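4.2 Living with the handheld kit

I should say up front that I went into this part of the review a bit grumpy. We'd already spent most of January with the Bravar kit on the bench, where everything is bolted down and the lighting is nice, and I had a feeling the numbers in Section 3 were flattering it. So for the home sessions Spyros Spahić and I agreed on one rule: no tidying up first. Whatever was on the table stayed on the table, and whoever was recording picked up what they felt like picking up.

The kit on offer is a pair of handheld grippers, each with its own camera, plus a seat on Khondokar, the vendor's upload and labeling service. You squeeze the handle, the fingers close, and the recording goes off to be turned into training data for an arm you may or may not own yet. We kept the default settings for everything in this section, including the ones I'd have changed (the beep at the start of every recording, for one). Figure 2 is from the home sessions.

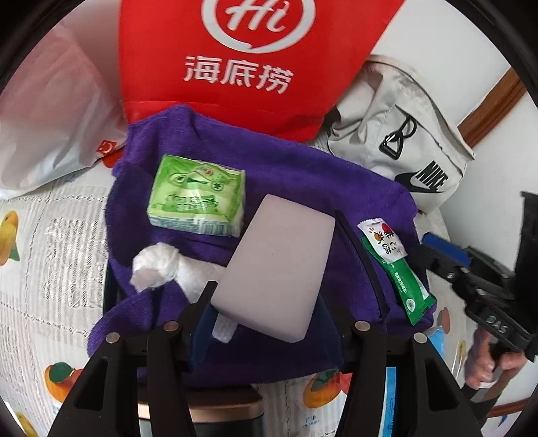
Figure 2. Tabletop handling during the home sessions, default settings.

Getting people comfortable took less time than I'd budgeted. We had 14 operators, most of whom had never touched anything like this, and by the end of a first session they'd stopped looking at their own hands and were just getting on with it. Kalliopi Živković ran the training and kept it short – a demo, a few tries on something soft, and then off you go. The one complaint that kept coming back was wrist fatigue. I felt it too, mostly on the left, and I'd love to see a lighter grip in the next version!

In total we kept 2752 recordings after screening. Screening was my least favorite job of the whole project. Khondokar flags clips where tracking drops out, and it's pretty good at that, but it doesn't care whether the person did anything sensible, so Kalliopi and I still watched a lot of video. Soft and shiny things gave us the most arguments. When does a grasp on a crumpled cloth start? We ended up calling it at first contact, and the Leviscombe guidelines we'd borrowed for the bench work had nothing to say on the subject.

Batteries were fine. We planned sessions with 10 minutes between blocks for charging and rarely used all of it. Syncing the two grippers was more annoying: if one went to sleep, the other kept recording happily by itself, and you only found out at upload. Spyros wrote a small check for this (see the appendix) and we ran it before each block from then on. The vendor says a fix is coming, but we haven't tested one, so the scores in Table 3 are for the kit with our check in place.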